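Grikis House - Laundry Room and Drying Area
Periodic Safety and Housekeeping Check, with Comments
Date of check: 19/12/2025
Previous check: August
Items marked: OK / Needs attention / Fail

1. Access and floor

1.1 Door opens fully and closes by itself: OK
Comment: It closes by itself with real conviction. Mind your heels.

1.2 Floor clear of trip hazards: Needs attention
Comment: One drying rack was standing open across the walkway with a single sock on it. I have folded the rack. The sock is on the shelf, where it may be claimed without shame.

1.3 Floor drain clear and draining: OK
Comment: Poured a bucket down it and the bucket went where it should. In August it did not.

1.4 Non-slip mat in front of the sink: Fail
Comment: The mat has curled at both near corners and now does the opposite of its job. Removed. Please do not rescue it from the trash again.

2. Washers

2.1 Machines level and not walking: Needs attention
Comment: Washer 3 still creeps forward on the spin cycle. The folded cardboard under the front left foot is not a repair. Adjust the foot and tighten the lock nut.

2.2 Supply hoses free of bulges, cracks and drips: OK
Comment: Hoses on all machines were replaced after the August check. Dry to the touch at both ends.

2.3 Door seals clean, nothing trapped in the fold: Needs attention
Comment: Recovered from the seals: hairpins, a guitar pick, one underwire, and a grocery list that had become a kind of felt. The underwire is the serious one, as it had worked its way halfway into the drum. See section 4.

2.4 Detergent drawers clean: OK
Comment: Cleaner than mine at home.

3. Dryers

3.1 Lint screens cleaned after each load: Fail
Comment: The sign says after each load. The screen on the left dryer said otherwise, and at some length. Lint is a fire hazard and this is the one item on the sheet I will not be cheerful about. Sign to be moved from the wall to the dryer door, at eye level.

3.2 Vent duct attached and not crushed: OK
Comment: Someone pulled the dryer away from the wall as asked. Thank you, whoever you are.

3.3 Exhaust flap opens outside when running: OK

3.4 Emergency stop works: OK
Comment: Tested mid-cycle on both dryers. My apologies to the owner of the towels.

4. Delicates, mesh bags and the sorting table

4.1 Sorting table steady, top smooth, no splinters: OK
Comment: No wobble when leaned on. The top has nothing on it that would catch a knit, and the corners won't take a piece out of anyone's hip, which could not be said of the old one.
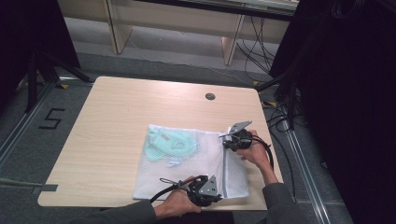

4.2 Mesh bags sound and used correctly: Needs attention
Comment: Mesh bags are there to keep hooks, straps and wires out of the drum, and they only manage it when closed. Check the netting for holes by laying the bag flat on the table before loading, then run the zipper end to end and tuck the pull under its cover if it has one. Do not stuff the bag. One small thing, like the mint-green piece in the white bag, leaves plenty of spare netting for the water to get through, whereas six pairs of tights in the same space will come out as a rope. Two shared bags on the hook had torn seams and have been thrown away.

4.3 Anything with an underwire goes in a bag: Fail
Comment: See 2.3. A drum repair costs more than every bra in the building.

4.4 Bags emptied before the dryer: Needs attention
Comment: Check the care label before anything delicate goes in the dryer at all. Most of it belongs on the rack, which, as noted, is for use and not for blocking the walkway.

5. Electrical and fire

5.1 Outlets near the sink protected and tested: OK
Comment: Test button trips, reset button resets.

5.2 Extinguisher in place, gauge in the green: OK
Comment: It was also holding up a bag of clothespins. It is no longer doing so.

5.3 No extension cords in use: Fail
Comment: One found behind the ironing board, feeding the iron and a radio. Removed to the office. The radio may stay if it can reach a wall.

6. Actions

Washer 3 foot: adjust and recheck under a full load.
New sink mat: order, flat kind, rubber backed.
Lint sign: move.
Mesh bags: buy 4, in two sizes, with covered zippers.
Extension cord: owner to collect from the office and take it upstairs.

Copy of this sheet goes on the board by the door. The August copy can come down now - someone has drawn a mustache on item 2.2.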